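Girus Twill Kitchen Cloths, Orange

I bought these in April to replace a pile of old dish towels that had gone thin in the middle. They come folded with a paper band and no other packaging. I have used them daily for drying dishes, wiping down counters and lining the colander when I wash greens.

The orange is very bright, brighter than it looked on the Girus site. The fabric has a fine diagonal rib and falls in soft folds, so it is easy to bunch up in one hand and push into a glass.

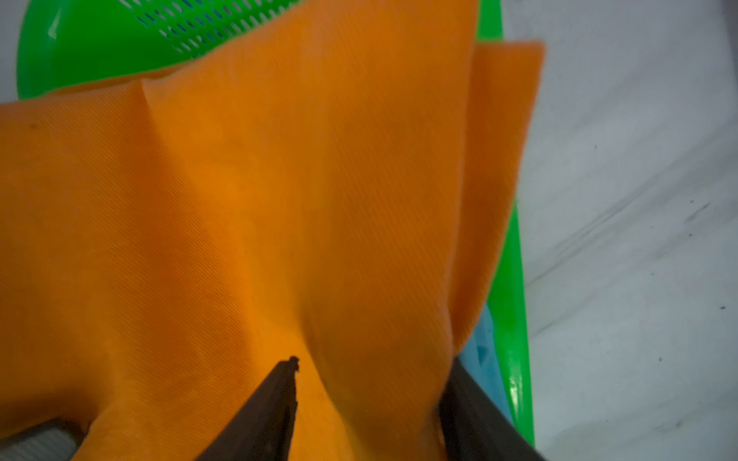 Drying was poor at first. I washed mine at 40 degrees before using them and they still pushed water around for the first few days. After a few more washes they improved a lot – one cloth now gets me through a full rack of dishes.

They do shrink a little, and the first wash should be done separately. At 15 dollars for the set they cost more than the Dudo towels I had before, but those pilled and left lint on glasses. I would like a hanging loop. Four stars.

Akua Amegashie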